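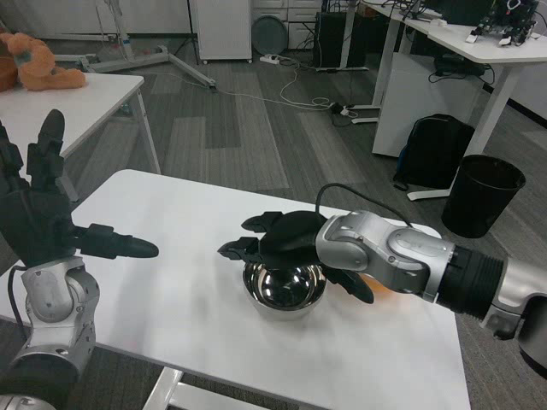

Hefeteig über Nacht im Kühlschrank – wie lange macht ihr das?

Krümelkalle
09.09.2025
Hallo zusammen, ich backe seit dem Frühjahr regelmäßig Zöpfe und Brötchen und bin jetzt bei der kalten Führung gelandet. Im Moment nehme ich 412 g Mehl (550er), 158 g Milch, 112 g Wasser, ein Ei, etwas Butter und nur noch ein kleines Stück frische Hefe. Abends kneten, kurz anspringen lassen, ab in den Kühlschrank, morgens formen. Geschmacklich super, aber der Teig reißt mir beim Strangrollen ständig. Zu kalt? Zu wenig geknetet? Meine Frau meint, ich soll einfach wieder wie früher backen, aber so schnell gebe ich nicht auf!

Ofenhexe
Kenn ich. Wann holst du den Teig denn raus? Bei mir steht er morgens mindestens eine Stunde auf der Arbeitsfläche, bevor ich ihn überhaupt anfasse. Direkt aus dem Kühlschrank ist die Butter hart, da kann nix dehnen.

Krümelkalle
Äh, sofort. Ich steh auf und will Frühstück :-)

Ofenhexe
Na dann haben wir's doch.

P_Oksanen
Sehe ich anders. Ich rolle meine Stränge immer kalt, weil der Teig dann nicht klebt und die Flechtung schön scharf bleibt. Wenn er reißt, ist er meistens nicht ausgeknetet. Wie lange knetest du und womit?

Krümelkalle
Mit der Hand, bis mir die Arme wehtun. Also vielleicht acht Minuten? Die Butter kommt gleich von Anfang an mit rein.

P_Oksanen
Da hast du's. Butter erst zum Schluss, stückchenweise, wenn der Teig schon glatt ist. Und von Hand eher eine Viertelstunde. Mach den Fenstertest, ein Stück zwischen den Fingern auseinanderziehen, das muss dünn werden ohne zu reißen.

Oona N.
Eine Viertelstunde von Hand, viel Spaß. Ich knete fast gar nicht mehr. Drei Minuten zusammenrühren, dann jede halbe Stunde einmal in der Schüssel falten, insgesamt dreimal, dann kalt stellen. Den Rest macht die Nacht. Meine Oma hätte mich dafür aus der Küche gejagt, aber das Ergebnis ist fluffig und ich kann nebenbei eine Serie gucken.

P_Oksanen
Bei Brot gerne. Bei einem Teig mit Ei und Butter halte ich davon wenig, der wird dir nie so fädig.

Oona N.
Hast du es mal probiert?

P_Oksanen
Einmal. War ein Fladen.

Oona N.
Einmal ist halt kein Versuch, Pentti ;-)

Mehlwurm77
Mal was anderes: Was für ein Ei nimmst du? Zwischen S und XL liegen Welten und die stehen im Rezept nie drin. Ich wiege das Ei inzwischen mit und ziehe die Differenz bei der Milch ab. Klingt pingelig, hat bei mir aber mehr gebracht als jede neue Knettechnik.

Krümelkalle
Was halt im Karton ist. Mal so, mal so. Okay, das wiege ich nächstes Mal mit.

Ofenhexe
Nochmal zum Reißen, bevor hier alle über Eier reden: Stränge in zwei Schritten rollen! Erst alle auf halbe Länge, dann zehn Minuten unter ein Tuch, dann fertig rollen. Wenn er sich zurückzieht, nicht zerren, liegen lassen. Und kein Mehl auf die Fläche, sonst rutscht der Strang nur hin und her.

P_Oksanen
Da sind wir uns mal einig.

Kalevi_T
Welche Temperatur hat der Kühlschrank? Meiner stand lange auf der wärmsten Stufe und morgens war der Teig über den Schüsselrand geklettert und roch nach Bier. Übergare reißt auch. Leg mal ein Thermometer rein, fünf Grad sind gut.

Krümelkalle
So, Rückmeldung nach dem Wochenende. Butter am Schluss rein, zwölf Minuten geknetet (mehr war nicht drin), morgens eine Dreiviertelstunde stehen lassen und in zwei Schritten gerollt. Nichts gerissen!! Nur ist er beim Backen an einer Seite aufgeplatzt. Der Kühlschrank hat übrigens acht Grad, da muss ich wohl mal dran drehen.

Mehlwurm77
Aufgeplatzt = zu kurze Stückgare. Fingerprobe machen, die Delle soll nur langsam zurückkommen.

Oona N.
Oder zu fest geflochten. In der Mitte anfangen und locker lassen, dann hat er Platz.

P_Oksanen
Locker flechten, dann läuft er dir breit. Ich bleibe bei der Stückgare.

Krümelkalle
Dann probiere ich erst die längere Gare und danach das andere. Mit Hagelzucker oder Mandeln bestreuen, was sagt ihr?

Ofenhexe
Hagelzucker. Zweimal mit Ei streichen, einmal vor der Gare und einmal direkt vorm Ofen.

Kalevi_T
Mandeln!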